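Brestbridge Handling Practice Group
Minutes of the April meeting, Friday, 2 p.m.

Present: Ntombi Le Roux (chair), Unathi Fourie (notes), members from Lustton and Minhas. Cenden sent written comments.

1. Last meeting's minutes
Approved with one fix: "stop button" in item 4 should read "stop circuit." Thanks to Lustton for catching it.

2. Bench work with bottles
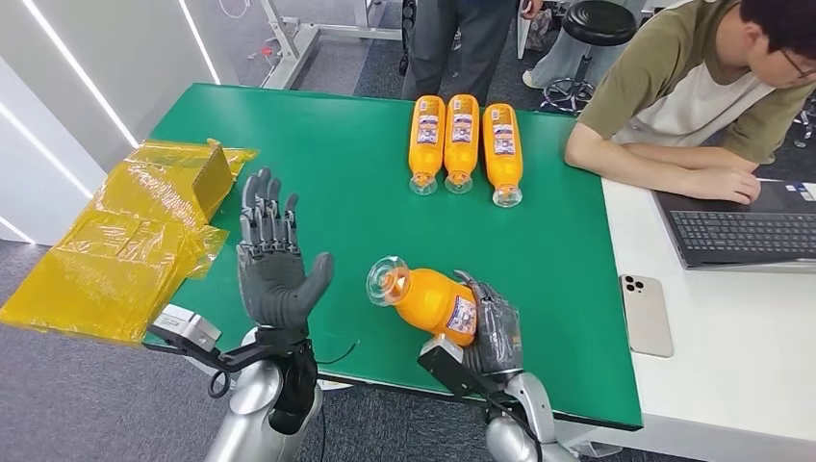
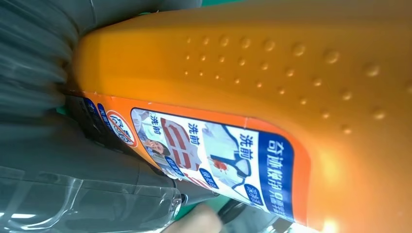 Orange bottles at the bench, from the head camera and the wrist camera.

Ntombi opened with the draft bench rules, and it was great to see how far they have come since winter! Version 3 fits on two pages and people are really reading it. Lustton has it taped up next to every bench.

Most of the talk was on section 2, hands near the gripper. The draft says no reaching in while the arm is powered. Minhas felt that was too broad, as some setup work can't be done with power off, and asked for a "held" state: motion locked, one named person on the stop, and the word "held" said out loud before anyone reaches in. Unathi liked this a lot. Ntombi did too, but wants the lock to be a real one in the controller and not just a paused program. Agreed. Minhas will write the wording.

Cenden's comments asked for a marked line on the table between the robot's side and the operator's side, with laptops and phones kept on the operator's side. Agreed right away. Tape color left to each site.

3. Logging
Lustton shared its pick log: 1,301 picks, with every drop and every stop written down by hand. Wonderful work, and the notes column was the best part. Several drops were put down to a bottle being gripped too near the cap. We would like all sites to use the same sheet. Minhas has 3,415 picks on file in its own format and will try to convert the last 200 first to see how painful it is.

Question from Lustton: does a person nudging an object count as a stop? Long discussion. For now, write "assist" and the time. Back on the list for next meeting.

4. Cables
Wrist cables to be checked for slack at full reach before each session. Unathi has a one-line check to add to the start sheet.

5. Actions
Minhas: "held" wording for section 2; trial conversion of log.
Unathi: cable check; send Lustton's sheet to all sites.
Ntombi: reply to Cenden with thanks; version 4 out before the next meeting.

Closed at 3:40 p.m.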